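Repairing or replacing an old rattan/wicker basket, rim coming apart
Posted by Guðlaug Mogensen, January 2, 2026

I have an oval wicker basket that belonged to my aunt. It's 14 inches on the long side, and the border along one end has let go. Three or four of the uprights snapped where they bend over, and the braid is lifting. The base and walls are fine.

I called a shop in Surel that does chair caning and they quoted me $70, more if they have to match the stain. I've never woven anything. Is a border repair something a beginner can do at a kitchen table, or should I pay the shop? It gets used every day for bread and mail, so I don't need it perfect.

splitoak_dan

Do it yourself. Replacing a few stakes is one of the first repairs most people learn. Cut the broken stake off flush at the top of the wall, sharpen a new piece, and push it down alongside the old one as far as it will go. You want at least two inches buried. Then soak the new ends and weave them into the border following the path of the old ones.

Tools: side cutters, an awl, an old towel. A 500 gram coil of round reed is far more than you need, but that's how it's usually sold.

Manier_weaves

I disagree with Dan on this one. Bending new stakes into a dry old border is where people break the next three. If the basket is decades old, the material around the damage is brittle too, and a beginner won't feel it about to go. $70 is a fair price for somebody's afternoon. I'd pay it.

splitoak_dan

That's what the soaking is for. Wrap the whole rim in a wet towel for an hour and it'll bend.

Manier_weaves

If it's reed, yes. If it's willow with the bark on, an hour does almost nothing. She hasn't said which it is.

Guðlaug Mogensen

I don't know which it is. How do I tell? The broken ends are pale and look sort of stringy inside.

Manier_weaves

Stringy with little open pores on the cut end is reed, meaning the core of rattan. Willow has a soft pith in the middle and a solid ring of wood around it. From your description it's reed, so Dan's towel will work. I still think the border is a bad place to start.

Tullio Cattaneo

I've fixed six or seven of these and taught a class on it at the library in Firnent, so I'll come down in the middle. The question is what kind of border it has. A simple rolled border, where each stake goes behind one or two and in front of the next, is easy. A plaited border, where the stakes are braided into a thick rope in groups, is a lot harder to patch, because one new piece has to travel through a long stretch of braid before it can end. 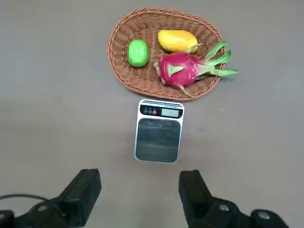
When students bring in a basket I ask them to look at the border before anything else. Follow one strand with your finger and see how far it goes before it disappears. If it's gone within a couple of inches you can replace it alone. If it keeps going over and under its neighbors, you have a plait. The oval one with the fruit in it is the sort I mean when I say the harder kind, with that thick rim braided tight like rope. For one like that I'd glue and bind before I'd reweave. If yours is thinner and flatter, go ahead and restake it.

Guðlaug Mogensen

Thank you, that helps. Mine is thick and looks like rope as well. I followed a strand and lost it after maybe five inches. So that's a plait?

Tullio Cattaneo

Yes. I'd leave the braid in place. Dampen it, press it back down where it should sit, and tie it temporarily with string. Once it's dry, run a little wood glue into the snapped ends with a toothpick. Then take a length of flat reed or waxed linen thread and bind over the damaged section, going through the wall just under the border on each pass. It will show. It will also hold bread and mail.

cedar_and_sedge

Please don't use wood glue on an old basket. It can't be undone. Anybody who wants to do a proper repair later has to cut out everything you glued. Linen thread alone is enough if you pull it snug.

splitoak_dan

It's a bread basket. It isn't going in a museum.

cedar_and_sedge

It was her aunt's. She might want it done right someday. Thread costs a few dollars and leaves that open.

Tullio Cattaneo

That's a reasonable point. I use glue because my own baskets get knocked around, but try thread first and see if it moves. If it's still loose after a week of use, decide then.

One more thing on color. New reed is nearly white. If the basket is a dark brown, stain the binding before you put it on and let it dry fully, or it will rub off on whatever you carry. I use Doucette walnut thinned by half.

Guðlaug Mogensen

I tied it down with string last night after the towel treatment and it went back flatter than I expected. I've ordered brown waxed linen, so no staining. The shop in Surel said they'd still look at it for free if I make a mess of it.

Manier_weaves

Take them up on that either way. And keep it off the radiator while it dries. I had one from '76 split right down the wall that way.

Guðlaug Mogensen

It's on top of the fridge. I'll move it to the hall table.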